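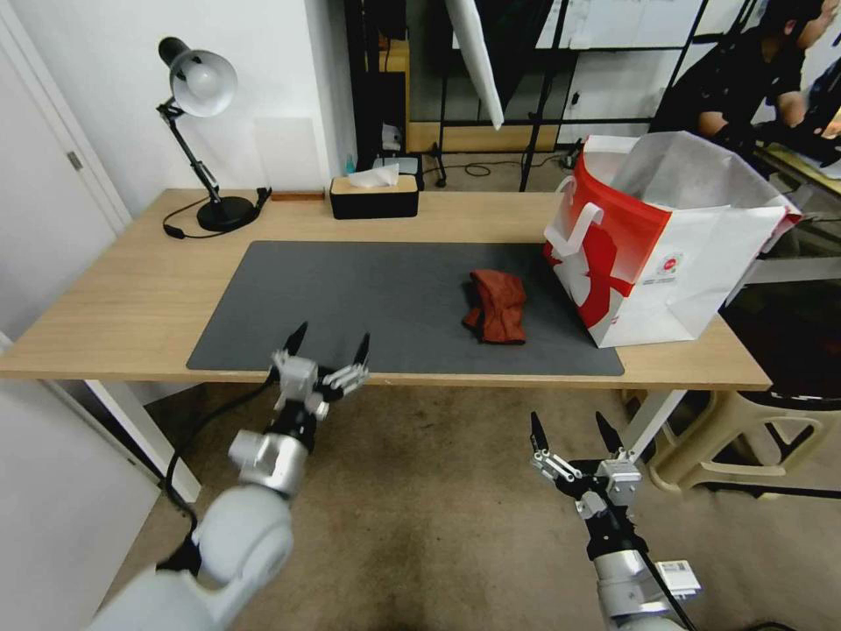 A comment on the last version asked why the relay heats were missing from the stilt race results, and whether anyone had kept them. They had, in a shoebox full of score slips, and now they're in the file!

Trikia Stilt Races: results and course notes

This data set gathers race results from the summer stilt races held in the river town of Trikia and the neighboring village of Gaber. Stilt racing is fast, noisy and wonderful to watch, and the old results deserve a place where people can look things up without phoning half the valley.

What's in it

There are around 320 rows, one for each finisher in each heat. Every row has 7 columns: year, town, event, heat, racer number, time in seconds and notes. Racer names are left out on purpose. The notes column is the fun one — it holds whatever the timekeepers scribbled down, from "lost left strap" to "rain, mud to the ankle block."

Events

The main event is the 100-meter dash, run on tall stilts with leg straps. Gaber also runs a 20-meter backward race on low stilts, held by hand, and the times there swing wildly from year to year. 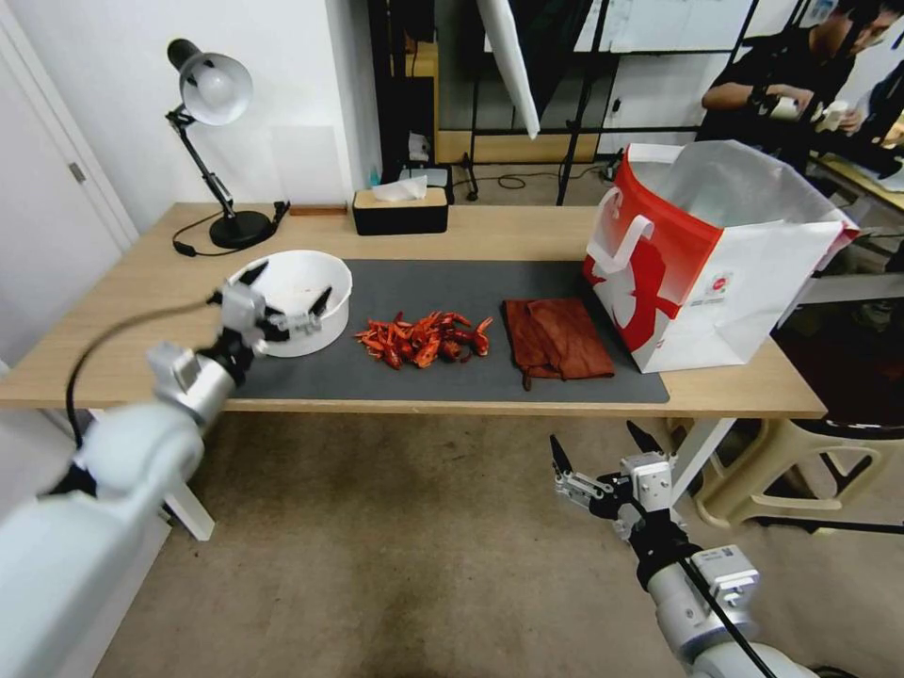 The relay is the newest addition. Four racers share one pair of stilts, and the changeover counts toward the team's time. Some teams practice all spring just for that, and it shows in the numbers. If you want one column to plot first, try the relay times for Gaber.

How times were taken

Older heats were timed by hand with one stopwatch at the finish line. Later ones used two watches, and the slower reading was kept. A fall doesn't end a race. The racer may climb back up at the spot of the fall, and the clock keeps running, so a very long time is usually real and not a typing error.

Known gaps

Wutside hosted the races for one summer when the river path in Trikia was closed. Its course had a bend in it, so please don't mix those times with the straight course. Blank cells mean the slip couldn't be read. A zero never stands for a missing time.
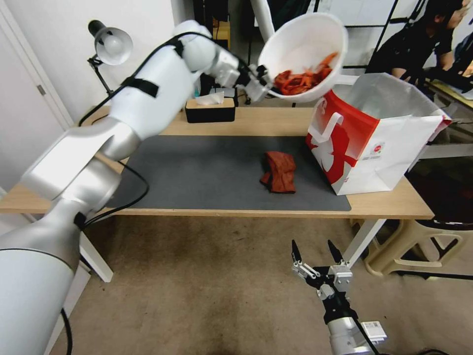
Using the file

It's a plain CSV and opens in any spreadsheet program. Use it for school projects, club newsletters, charts, anything you like. Please credit it as "Trikia Stilt Races, Stostier archive."

Corrections

Old programs and score slips are very welcome — even a single heat helps. Send a clear scan with the town and event written on it, and the fix will go into the next version.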